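Kodcombe Tabletop Set
README

Contents
What is in the set
How the tables were found
Cleaning before each session
Light and glare
Surface labels
Folder layout
Known problems
Use and credit
Changes

What is in the set

The Kodcombe Tabletop Set is a collection of still pictures of household tabletops with wood or wood-look surfaces. It covers 48 tables, most of them kitchen and dining tables, with a smaller group of desks and side tables. Each table has its own folder and a short text file of notes.

The set was put together for people who work on surface appearance: grain, sheen, wear, stains, and the way a finish changes under ordinary room light. It should also be of some use to furniture restorers who want a reference for what common finishes look like after years in a house and not in a showroom.

Amber Garside planned the set and wrote the labels. Lorraine Garside kept the table notes and handled the scheduling with households. Questions about a label should go to Amber. Questions about a particular table, its age or its history should go to Lorraine.

How the tables were found

Most of the tables are in homes in and near Kodcombe. A second group comes from Cidport, where a used furniture shop called Ekanayake let us work in its back room for 14 mornings. The shop tables had been priced but not refinished. Anything the shop had sanded, oiled or repaired was left out, as was anything missing a leg or a leaf.

Households were asked to pick the table they used most. We did not ask for nice ones. Several owners wanted to put away a scratched table and offer a better one from another room, and we asked for the scratched one.

Every owner filled in a one-page form with the approximate age of the table, where it was bought, what it had been cleaned with, and whether it had ever been refinished. Age is often a guess. Where the owner wrote "don't know," the field is blank.

Cleaning before each session

Tables were cleared and wiped with a cotton cloth and plain water, then dried with a second cloth. No polish, oil or spray cleaner was used on our side. Crumbs stuck in seams were left where they were. Candle wax, paint spots and ring marks were also left.

Four households cleaned the table again before we arrived, using a product called Duretti. It leaves a thin film that shows up as streaks at a low angle. Those tables carry the tag film_present in their notes and should be kept out of any comparison of bare finishes.

Light and glare

Rooms were used with whatever light they had. Ceiling lights stayed on if the owner normally had them on at that time of day, and blinds were left as found. As a result the set has a lot of glare in it, and we consider that part of the record. 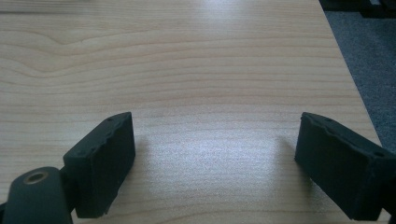 Glare is labeled by how much of the grain can still be followed through it, on a scale of none, light, medium and heavy. The label covers the whole picture, so it will not tell you where the bright area falls, and the same table can look quite different from one side to the other. On a blond top like this one, the overhead light spreads into a whitish sheen through the center and lower middle, while the upper left keeps its darker tan bands and the wide curve in the grain is easy to follow. Anyone measuring color should sample away from the sheen, or the result will come out paler than the wood. Dark tops have the opposite trouble — the reflection is smaller but it hides the grain completely where it falls.

We tried a diffuser for the first few tables and gave it up. It took up too much floor in small kitchens, and the pictures stopped looking like the rooms they came from. The diffuser pictures are not in the release.

Surface labels

Each picture has five label fields.

tone: blond, mid, red-brown, dark, painted
grain: straight, curved, mixed, none visible
finish: matte, satin, gloss, unknown
glare: none, light, medium, heavy
wear: free text, up to 100 words

Tone is judged by eye against a printed card. The line between blond and mid caused most of the disagreement in our checks. When the two of us differed, we looked again on a different day, and if we still differed the picture got the darker label.

Grain is mixed when one picture holds both curves and straight lines and neither clearly takes over. Species is not labeled. Owners often gave one on the form, and those answers are in the table notes, but we had no way to confirm them. The same goes for solid wood against veneer.

Folder layout

tables/ one folder per table, named by number
notes/ one text file per table
labels.csv all picture labels
forms.csv owner answers, names and addresses removed
card.txt tone names and the order they appear on the printed card

Known problems

Round tables are badly underrepresented. There are only 2.

Painted tops were added late and their wear notes are shorter than the rest.

Finish is marked unknown for nearly a third of the tables. Satin and worn gloss are hard to tell apart in a picture, and we preferred to leave the field open.

The shop tables in Cidport were all under the same ceiling lights. A model trained to tell shop from home may be reading the lights and not the furniture.

Use and credit

Free for research and teaching. Please credit the Kodcombe Tabletop Set and say which version you used. Owners agreed to pictures of their tables only — please do not try to work out whose house a table is in.

Changes

1.1 Corrected swapped grain labels on three desks. Added film_present tag.
1.0 First release, May.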